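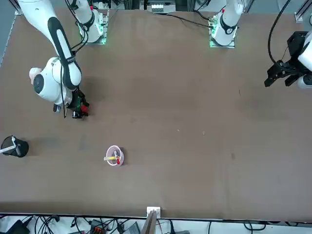 When does the Sirkum branch library close for repairs? The last day to borrow from the building is the final Saturday before the October school break, and the doors stay shut until the new roof and heating are in.

2021-06-17

The town council voted Tuesday night to pay for a new roof, new heating pipes and a wider front entrance at the Sirkum branch library, which has had buckets in its reading room for most of the past two winters. The work will keep the building closed for 15 weeks.

Library manager Annelies Kuipers told the council that the roof over the children's section was patched twice last year and leaked again in the spring. Water ruined two shelves of picture books and part of the local history collection. The history books were sent out for drying and most have come back, though a bound set of old town directories could not be saved.

"We moved what we could to the north side and put plastic over the rest," Kuipers said. "Staff were coming in on their days off when it rained."

The contract went to Vekska, a building firm that also did the roof on the Sfeir Street fire station. Two other firms sent in bids. Council member Karthik Sheikh asked why the lowest bid was passed over, and was told that it left out the heating pipes, which run under the same ceiling and would have meant opening it up a second time.

Sheikh voted for the contract but said he wanted a written report each month while the work is going on. The council agreed to that without a separate vote.

During the closing, a smaller collection will be set up in the former shoe store at Trunum Plaza, next to the post office. It will hold 4,000 books, mostly new fiction, large print and children's titles. The rest of the collection will go into storage, and books in storage cannot be requested until the branch opens again. Holds placed at other branches can be picked up at the plaza.

The temporary site will keep the same hours as the branch except for Thursday evenings, when the plaza locks its doors at six. There will be four public computers in place of the present nine. Printing will still cost ten cents a page. The book drop on the library's east wall will be taken out of service, and a new one will be placed by the plaza's parking lot entrance.

The tax help desk and the English conversation group will both move to the plaza. The Saturday chess club will not, as there is no room for the tables. Dilruba Marikar, who runs the club, said she has asked the middle school for use of its cafeteria and is waiting to hear back.

A petition to keep at least one evening a week open past six was handed to the council before the vote. It carried 2,792 signatures. Janaka Khondokar, who brought it in, said many people in the apartments on the west side work until five and take two buses to get home. Council members said they would raise the matter with the plaza's owners but made no promise.

Several people who spoke wanted to know what would happen to the maple trees by the front steps. The wider entrance calls for one of the three to come down. Baoshan Xiao, who lives across the street, asked that the ramp be turned to run along the building so all three could stay. The town engineer said that plan had been looked at and that the slope came out too steep for wheelchairs. A new tree will be planted on the side lawn when the work is finished.

The branch opened 62 years ago and has had the same roof since a small addition was put on at the back. The front entrance has never been changed. People using wheelchairs now come in through the staff door, and have to ring a bell and wait for someone to open it.

Late fees will be dropped for anything borrowed in the two weeks before the closing. Borrowers may keep those items until the branch opens again, but museum passes and DVDs are not included and will be due at the usual time.

Drawings of the new entrance are on display in the lobby of the town hall and can be seen during office hours. Written comments on the side lawn planting will be taken at the front desk through the end of next month.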